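Section 2: Oiling your Jurnell worktop for the first time

Do take your time over this part – a new top drinks up its first coat, and an unhurried afternoon now will save you a good deal of sanding later on.

1. Wipe the bare wood with a damp cloth and leave it until it feels quite dry to the hand.

2. Stir the Plelis oil gently, right down to the bottom of the tin. Please don't shake it.

3. Pour out a little and work it along the grain with a lint-free cloth, ends and underside included.

4. Wipe off whatever hasn't soaked in, then leave the top for 23 hours before the next coat. You will need 2 coats in all.

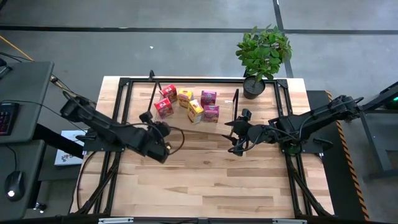

Note: a cool room slows things down, so if the surface still feels tacky, give it the evening as well.

Caution: oily cloths can catch fire by themselves. Lay them flat outdoors to dry before you throw them away.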